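Folding cells at returns, what changed for you?
Posted 11/12/2020 in Warehouse & Returns

skustor_r
We process clothing returns at Skustorham. Management wants Wostix cells to take over folding by May. There are 6 of us on the bench now, and the plan says four. Has anyone been through this?

valdo_nights
Yes, at Valdovinos. Folding went to the machine and I got inspection. Dark clothes are the slow part. It has to find the outline of a black garment on a grey table, and every fold looks like an edge.

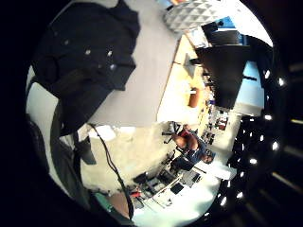
So somebody still flattens the difficult ones and checks the fasteners. My wrists are better. The day is more boring — I sit at a screen a lot.

Vulen
Disagree that it's only boring. I got 90 minutes of training and no raise for a harder job. Ask about pay grade first.

valdo_nights
Fair. Ours took 3 months to sort out, and Ridwan Rondonuwu from our shift had to push for it.

skustor_r
Thanks both. Pay grade wasn't in the plan at all. I'll ask for it in writing.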